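Gilmartin packing room – staff meeting on the new arm
Minutes, 11/12/2023, canteen, start of late shift

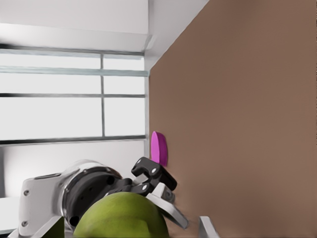 Present: packing room staff from both shifts, the shift leads, site manager, one person from maintenance. Apologies from the night cleaning crew, who will get a copy.

1. Last minutes
Agreed with one change. The broken floor mat was at bench 2, not at the loading door.

2. Where the project is
The site manager went over the plan. Indamum supplies the arm and Skolleo does the programming. Skolleo tries each pick in simulation before the arm on the floor is allowed to run it. Round fruit comes first, then mixed trays. Leafy goods stay with people and there is no plan to change that.
The target for the first stage is 100 trays a shift. The hand benches now do 700 between them. A packer asked if the target for the hand benches goes down by the same number. The manager said yes, from the first day the arm runs.

3. Jobs and hours
No posts are being cut in this stage. The manager was asked to put that in writing and will do so. Two packers per shift will be trained to tend the arm – clearing dropped fruit, changing finger pads, restarting after a stop. Staff wanted to know if tending pays more. The manager has asked for the machine operator rate but has no answer yet. Several people said they would not put their names down until it is settled.
Late shift raised breaks. If the arm keeps going through the break, someone has to stay with it. Agreed that the arm stops at break time until cover is worked out.

4. Safety
Maintenance will mark the floor before the arm is switched on. No one reaches into the marked area while it is running, including to save a tray. Stop buttons go on both sides – the first drawing had one side only and staff objected.

5. Bruised fruit
Quality is worried about grip marks on soft fruit. Agreed to pull 175 pieces from the first week and check them by hand against the same number from bench 2. Results go on the board.

6. Software
Stops and faults will be logged in Cikano. The tablets are slow and the gloves do not work on them. Paper sheets stay for now.

7. Other business
Lockers by the back stairs still not fixed. Carried over again.

Actions
Site manager – written note on jobs, answer on pay rate
Maintenance – floor marking, second stop button, lockers
Shift leads – training list, break cover
Quality – fruit check

Next meeting in January, date to be posted.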